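Setting up your server, part 3: saves, backups and moving worlds

Last updated 6 May 2022 by Evander Cowie

Right, if you've come straight from part 2 you should have Skumerbridge running, a name for your server and at least one friend who can join without being kicked back to the title screen. Now for the dull bit that saves your bacon later. I lost a whole town in December by skipping it, so please don't skip it!

Before you start

Everybody needs to log off. I mean everybody, including you. The game writes to the save folder all the time while someone is connected, and a copy made halfway through a write will load as a flat grey field with one very confused sheep in it.

3.1 Making your first backup

1. Open the server window and type save hold, then press Enter. Wait for the word "held" to come up.

2. Go to the folder where you installed the server and open the one called worlds. Your world has the name you gave it in part 2, with an underscore wherever you typed a space.

3. Copy the entire folder to another drive. The map file on its own is no good – the chests and animals live in separate files next to it.

4. Go back to the server window and type save free.

Note: my own world folder holds 1,797 files, so the copy takes a while on an old laptop. Go and put the kettle on.

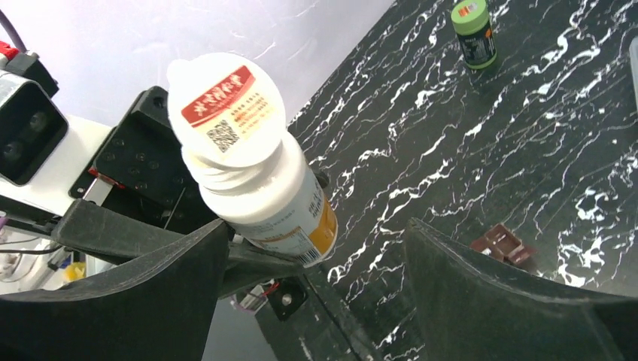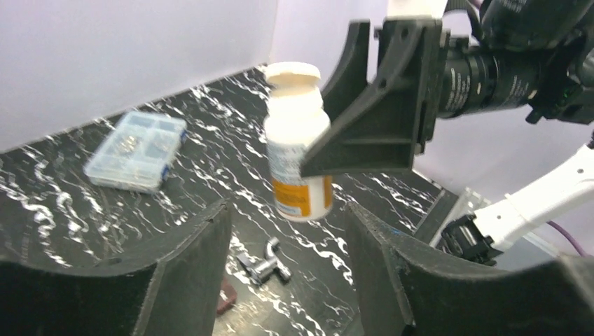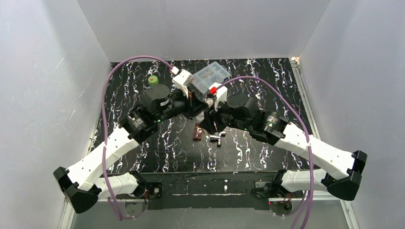
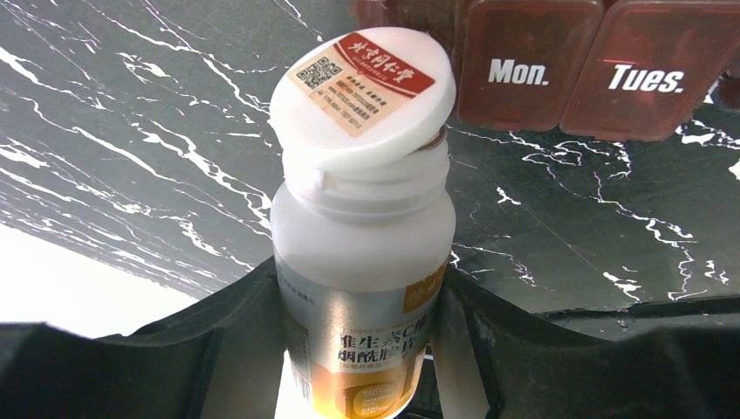

3.2 Letting the server do it for you

Doing this by hand gets old fast, so once you've managed it once, switch on the timer.

1. Stop the server and open settings.txt in any plain text editor. (A word processor will change the quote marks and then nothing works. Ask Tin-yau Ho, who spent an evening on that.)

2. Find the line that starts backup_every and put 30 after the equals sign. It's in minutes.

3. Find backup_keep and set it to 12. When the thirteenth backup is made, the oldest one goes.

4. Point backup_path at your other drive, save the file and start the server again.

Caution: don't set backup_path to a folder inside worlds. The server will back up its own backups, and then back those up as well, until the disk is full. Mine stopped at 97 per cent and refused to do anything at all.

3.3 Putting a backup back

1. Stop the server.

2. Rename the broken world folder by adding _old to the end. Don't delete it yet, you may want to pull a player file out of it.

3. Copy your backup into worlds and check that the name matches the one in settings.txt, capitals included.

4. Start the server and join it on your own first. Walk round a bit, open a chest or two and look at the in-game clock.

If the clock is right but your character turns up at the spawn point with empty pockets, the player files didn't come across. Stop the server again and copy the players folder over from the backup, then rejoin.

3.4 Moving a world to someone else's computer

We did this when Tzu-hsuan Cheng took over hosting from me, and it went fine apart from the mods. Both machines must have the same game version and the same mods – the Choi map pack is the one people forget. Without it every signpost becomes a hole in the ground, and I'd still be filling them in if Tsz-kin Leung hadn't pointed me at the repair command (it's in part 5).

Zip up the world folder, send it across, unzip it into the new worlds folder and follow 3.3 from step 3. The admin list doesn't travel with the world, so you'll need to add your admins again.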